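FOR IMMEDIATE RELEASE - 6 June 2026

Remstead students take bag-packing robot to the Cillen Challenge

REMSTEAD - A student team from Remstead will compete at this year's Cillen Challenge with a robot that handles one of the more annoying objects in any kitchen drawer, the zip-top bag. Team has been at it since April. Toy fruit, clear bag, orange zipper, two black fingers doing the work.

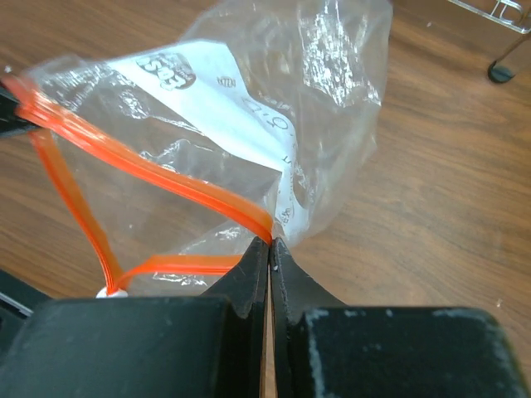 Remstead Student Robotics Club - Manipulation Team

The Pacheco task, named for the club's old workshop, scores teams on bag handling and on toy fruit. 100 points possible, 70 needed to get to the final round. Teams bring there own code. No remote driving once the clock starts.

"The plastic is the hard part, it's shiny and it never sits the same way twice," said Siu-ming Huang, team captain. "We logged 1,394 practice runs and I think I watched most of them."

Students wrote the grasp planner from scratch and are training it on wrist camera footage. Goal is 2,000 runs before the event.

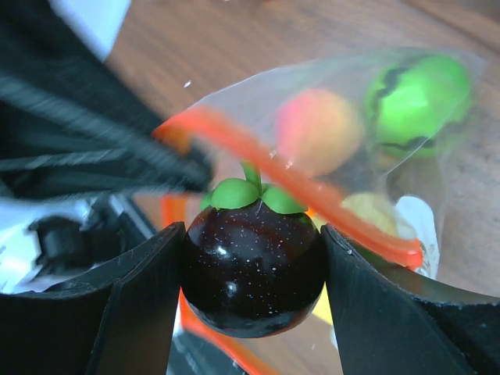
Round fruit like the mangosteen gets its own grip setting, wider and slower to close. Huang says the team is still tuning it and will keep tuning untill the day. A second setting covers the zipper, where the fingertips have to pinch a very narrow strip.

Travel is paid for in part by a grant from Tatar. The club is still looking for help with shipping costs.

Press visits welcome during practice hours - please contact the club office first. Interviews with students by request.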